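Feb 27, 2018

Today I went to the open day at Fultorico. I had the paper on the fridge since December and I was afraid I would forget it, but I took the early bus to Pideo and arrived before the doors were open. I waited outside with a coffee which was too sweet. My visitor badge had number 143 on it and I have kept it, it is now in the back of this book.

First there was a talk in the big room. The speaker was fast and I did not understand every word, so I wrote down the ones I must look up: payload, tolerance, calibrate. I understood that the company moved into the Hakim building 3 years ago, and that in one long test their robot Runo made 3,323 picks. I wanted to ask how many of them were good ones, but I was still building my question in my head when they began to clap.

Afterwards we went in small groups to the robots. I liked this much more than the talk. I had imagined a factory with big orange arms and a lot of noise, and what I saw was a table, a tray and some ordinary things to pick up. A pen, a flat plastic box. I have such things in my own kitchen drawer! The two black fingers are longer than I thought, and there is a camera beside them, so the arm looks at the thing from very near.

I stood there until the second group came. The woman who showed it to us was patient and repeated her answer for me two times. She said a pen is harder than it seems, as it is thin and can roll away. I thought about my father in his workshop, how he picked up small screws without looking, while he was telling a story. I never thought of it as something difficult - I must write this to my sister.

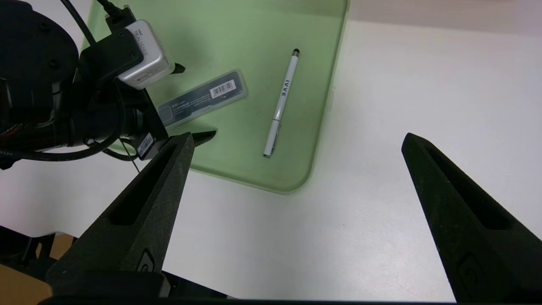 She also said that a see-through box can be a problem for a camera, and there I understood every word and was a little proud. Then I had to run for bus 531, with the badge still on my coat. For dinner only soup, and tomorrow I will look up my three words.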